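Flevel Countertop Arm Kit, shared workshop build
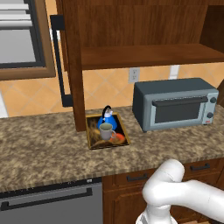 How much can the arm lift?
Up to 500 grams with the stock gripper, enough for an empty mug.

The kit was drawn up by Gitau Muli and Obadia Bakilana at the Mosoti workshop in Prernville. It ships in 2 boxes. Reach is 800 mm from the base plate. You need a hex key set, a drill and a solid bench to bolt it to. Assembly takes 90 minutes. Kitchen scene files for the simulator are included. Power supply sold separately. Spare joints: see Storelport.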